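About Nustton

Nustton sells replacement parts and accessories for home audio equipment, by post, to customers throughout the United Kingdom and Portugal. The company was founded in 2000 by Américo Neves and remains in private ownership.
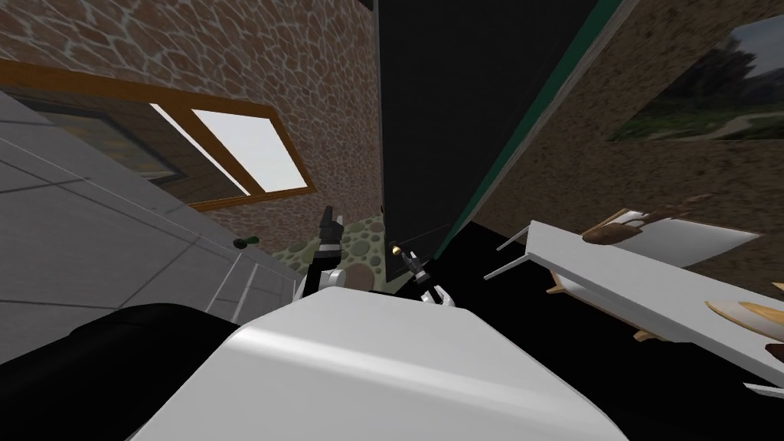
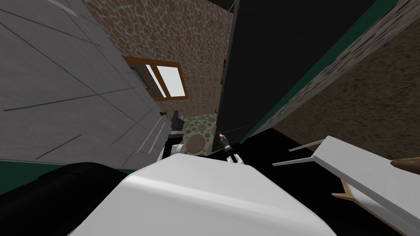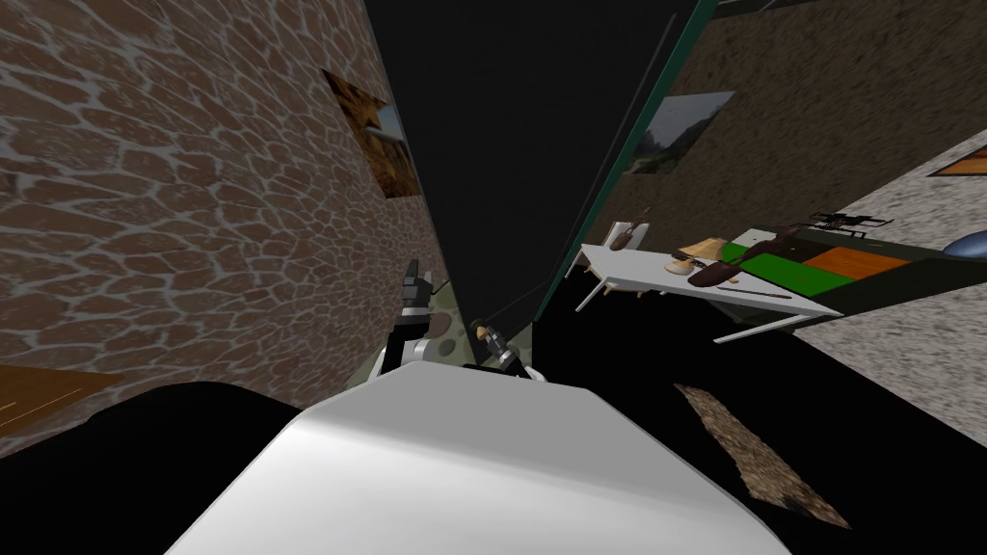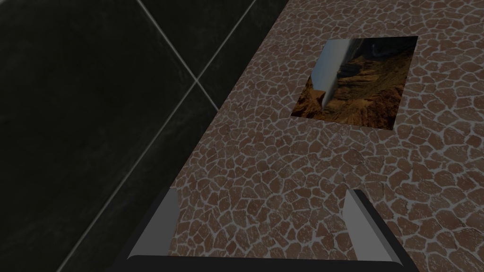
Lurdes Pinheiro

Our stock includes power supplies, speaker cables, remote controls, ear cushions and rechargeable batteries. Each product page states what is supplied in the box and what must be bought separately. Where a charger or lead is not included, this is shown beside the price.

Used and refurbished goods are sold under the Tavares name. Every such item is tested by our workshop before it is listed, and any marks or wear are noted in the listing. Refurbished goods carry a guarantee of 6 months.

Orders are packed at our warehouse and normally leave within 3 working days. Customers who are not satisfied with a purchase may return it for a refund, provided that all the parts supplied are sent back with it. The cost of return postage is met by the company if the item is faulty or was wrongly described.

Customer reviews are published as they are received, whether favourable or not. We remove only those which contain personal details or abusive language. Sellers have no say in which reviews appear.

Benedita Rocha is head of customer service and Salvador Louro manages the workshop. Questions about an existing order should be sent through the contact form, quoting the order number. Trade enquiries are handled separately by our sister company, Grisivby.

Page last reviewed 1 April 2020.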